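Asunto: Re: [almacen-y-taller] Cubetas grandes para recoger la mesa

El lunes a las 19:30 alguien escribió desde Ostell:

> Hola a todas y todos:
>
> Propongo que pasemos a una sola cubeta grande por mesa. En Groruscombe lo hacen así desde noviembre y dicen que recogen en 11 minutos. Todo lo suelto va dentro, se levanta por las asas y se lleva al armario. El proveedor (Gyamfi) nos deja el lote en 800 euros, con 30 unidades. Si no hay objeciones, lo pido esta semana.

Pues objeciones hay, al menos las mías.

Lo de los 11 minutos me gustaría saber quién lo cronometró y con qué mesa. Recoger no es meterlo todo en un recipiente. Si las pelotas, los cables y las cajitas acaban juntos en el fondo, al día siguiente alguien los tiene que separar, y ese rato no sale en la cuenta de nadie. Ya nos pasó con los cajones de Trisness, que iban a ser la solución definitiva y ahora guardan otros cajones.

Tampoco me convence el tamaño. Mirad lo que ocupa en la mesa blanca:
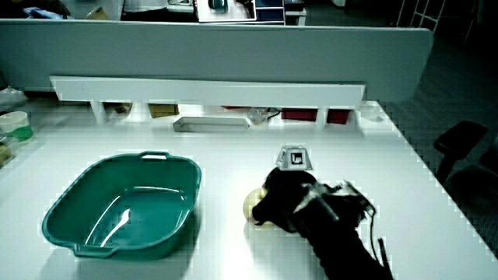 *La cubeta verde azulado, vacía, en la mitad izquierda de la mesa. Al fondo, la balda con sus cosas debajo.*

Reconozco que las asas, una en cada extremo, están bien pensadas. Pero fijaos en el hueco bajo la balda: ahí ya caben la bandeja de metal, el recipiente pequeño transparente y las dos cajas rojo oscuro, cada cosa en su sitio y a la vista. Eso es un sistema y no nos cuesta un euro. La cubeta ahí debajo no la veo entrando, así que viviría encima de la mesa o en el suelo, y en el suelo la pisamos.

Otra duda: ¿para qué 30? Mesas tenemos 19. El correo no dice qué hacemos con las demás, ni si Gyamfi admite devoluciones.

Mi contrapropuesta: probar una sola, durante un mes, únicamente para pelotas y piezas grandes. Lo pequeño se queda bajo la balda, con etiqueta. Y que apunte los tiempos alguien que no haya propuesto la compra, contando también lo que se tarda en volver a montar por la mañana.

Si después de eso salen los números, retiro lo dicho y ayudo a descargar el lote. Mientras tanto, por favor, no hagáis el pedido.

Un saludo

P. D.: ¿De quién son los dos cartones marrones del fondo? Si no los reclama nadie antes del lunes, van al contenedor.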